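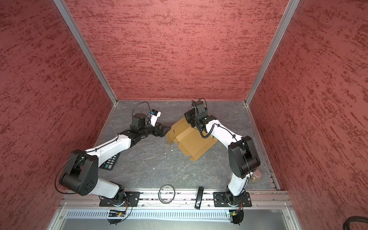
`DATA CARD / PACKAGING AND MATERIALS`

# Plinwood Carton Dimensions Table

Plinwood is a flat table of nominal and measured sizes for corrugated cardboard cartons sold in the Dasesberg area. It is meant for people who write shipping calculators or shelf planning tools and need real sizes to test against.

Last revised: Saturday, April 21, 2018

## Files

- `cartons.csv`: one row per carton style
- `measured.csv`: repeat measurements, keyed on `style_id`
- `flutes.csv`: lookup table for flute codes

All files are UTF-8 with a header row. The separator is a comma and the decimal mark is a period.

## Columns in `cartons.csv`

| Column | Type | Notes |
|---|---|---|
| `style_id` | string | stable across releases |
| `len_mm`, `wid_mm`, `hgt_mm` | integer | inside dimensions |
| `flute` | string | see `flutes.csv` |
| `walls` | integer | 1 or 2 |
| `source` | string | `twal` or `cuvonden` |

## Method

Nominal sizes were copied from the Twal and Cuvonden price lists issued in December. Each style in `measured.csv` was measured 3 times with a steel rule, on erected cartons with the bottom flaps taped. Readings were rounded to the nearest millimeter. The median is not stored; compute it from the rows.

## Known problems

- Twal lists outside dimensions for double-wall styles. These were converted by subtracting a fixed allowance per flute code, so expect errors of over 2 mm on the height.
- 7 Cuvonden styles have no flute code. The field is empty, not `NA`.
- Die-cut mailers are left out.

## Versioning

Rows are never deleted. A discontinued style gets `status=old` and stays in the file for 10 releases.

## License

CC BY 4.0. Cite as "Plinwood Carton Dimensions Table" with the revision date.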